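Re: [cloddale-film] February program and the print question

On 07/06/2020, Yi-an Lim wrote:
> Does anyone know which cut of Wulano we would be getting? I have seen
> running times that differ by 7 minutes, and the distributor's sheet
> does not say. I would also like to know if it is subtitled or dubbed
> before we put it on the February program.

I wrote to Jirnico and they confirmed it is the longer cut, subtitled. The shorter one was made for television and drops most of the ferry section, plus the second conversation with the sister. They no longer supply it.

They can send a disc or a file. The file is cheaper but has to be played within 66 hours of unlocking, so I would go with the disc – we can then test it in the hall a few days early. Last time the sound came out of one side only and we found out with people already seated.

On the double bill: Bang is short enough to go first, and it has the same cinematographer. I would still show it before the break. It is loud, and the ending of Wulano needs some quiet after it. The hall takes up to 70 with the side benches out.

I watched both again last week. Wulano is slower than I remembered, mostly in the first half hour, but the harbor scenes hold up well and the subtitles are easy to read from the back. Bang has dated more, especially the music.

If there are no objections I will book the disc and draft the notes for the flyer.
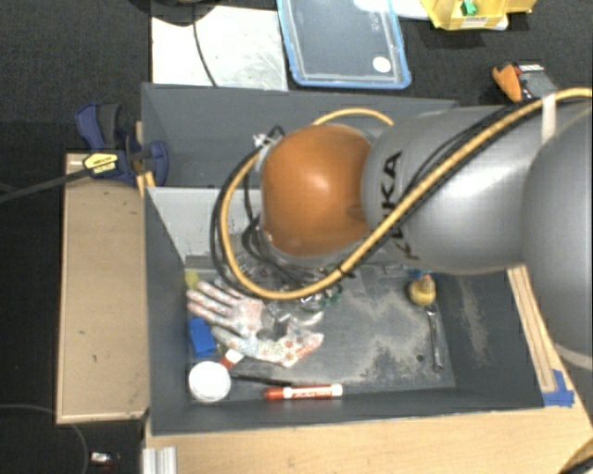 Yi-an Lim: No objection to the disc. I would put Wulano first, though, so people with a bus to catch can see all of it and skip Bang if they need to.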